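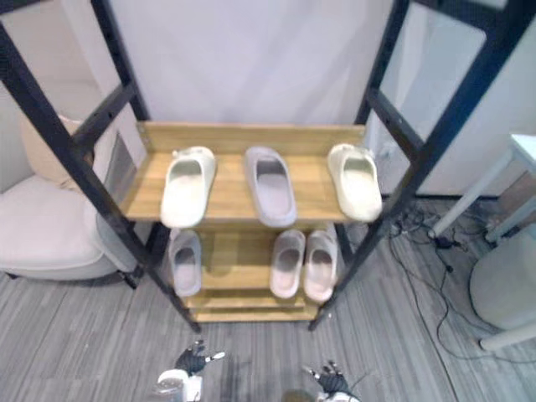

2 min read

Tidying shoes is sold as the easy job for a two-handed robot. I doubt it. Ours at Vasseur faces a rack with three wooden shelves and a handful of slides, and the upkeep eats the week. Baptiste Masson resets the finger tension every 11 hours of running. Sylvain Leblanc redoes the wrist zero whenever the rack gets nudged — on carpet tiles, that means often. Funum quoted us 3,860 euros a year for servicing. I'd want to see the hands hold their settings through July before anyone signs.

© Vasseur | Contact | Back to top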